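Questions people keep asking me about the little cars

I'm Ekkachai Phuthong and I mend, clean and (mostly) hoard small die-cast cars at home in Emcombe. The same questions keep landing in my inbox, so I've put the answers in one place. Last tidied up September 4, 2021.

How many have you got?
318, and yes, there's a list. It started as a page in a school exercise book and it's now a spreadsheet with far too many colours in it. 34 of them are red, which tells you what I was like as a child in a toy shop!

Do you sell them?
Hardly ever. I swap doubles, and I'll let a car go if somebody had the same one when they were small and really wants it back. Drop me a line and tell me which model you're after, but please don't send money first.

What do you clean them with?
Warm water, a drop of washing-up liquid and an old soft toothbrush. Keep the water off paper stickers, and go gently round the windows, as old plastic scratches if you so much as look at it. Cotton buds are good for the wheel arches. I pat them with a tea towel and leave them upside down overnight so the axles can drain.

The wheels on mine won't turn. Is it ruined?
Almost certainly not. Nine times out of ten it's carpet fluff or hair wound round the axle. Get a needle under it and tease it out a bit at a time (put the kettle on, it's slow). If the axle is bent I leave it alone unless the car is already a wreck, having snapped two good ones by being clever.

Should I repaint a chipped one?
Up to you, it's your car. I don't, myself. I like the chips. If you do paint it, take a photo first and keep a note of the old colour.

Where do you keep them all?
In shallow Homier drawers lined with felt, one layer deep and never stacked. I tried the Jaidee boxes with the clip lids, but the dividers were too tall and I kept knocking mirrors and bumpers getting cars in and out. The best 3 live on the bookcase where I can see them.

What sort of table do you need for looking them over?
A big plain one, and then don't put your stuff all over it. I like a matt brown top, as a shiny one throws the light back at you and you miss the scratches. Add a desk lamp you can have on one side and you're sorted.

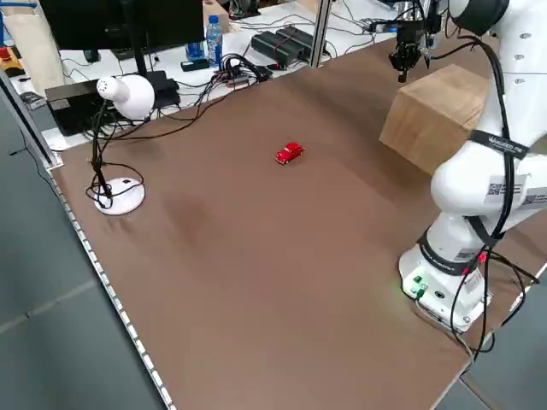

Small red die-cast with the rounded, beetle-like body. Desk lamp on the left.

Can children play with them?
Mine get played with! Very old ones can have lead in the paint, though, so I keep those in the drawers and hand out newer ones.

Are you going to the Wiminitz swap meet again?
Yes, in April, with a folding chair and a flask. Bring your doubles and come and say hello.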